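Brultier Juror Questionnaire Corpus

Data card, release 7 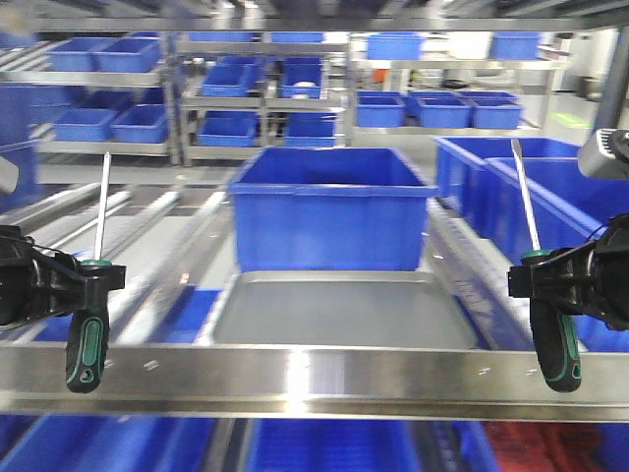 Two screwdrivers held upright, with blue bins behind.

Summary
The Brultier corpus contains written questionnaires completed by prospective jurors in 131 felony trials heard in the Abella judicial district. It is maintained by the Findalo Center for Court Records and is intended for research on jury selection, question wording and excusal for cause.

Contents
Each record holds one completed questionnaire, the outcome for that person (seated, alternate, excused for cause, excused by either side, or not reached) and the type of charge. The longest form in the corpus has 177 questions. Forms with fewer than 30 questions are stored in a separate folder named short_forms.

Collection
Paper forms were transcribed by two clerks working independently. Differences were settled against the original. Illegible answers are marked [illegible] and have not been guessed.

Privacy
Names, street addresses, employers and case numbers have been removed. Ages are given in bands. Sealed questionnaires are excluded. Users may not attempt to identify any juror, defendant or witness.

Known limitations
Capital cases are few, and findings on them should be reported with care. Oral questioning is not covered. Spanish-language forms appear in English translation only.

Access
Requests are reviewed each September. Approved users receive the files through the Flallov portal and must cite the release number in published work. Corrections are listed in CHANGES.txt.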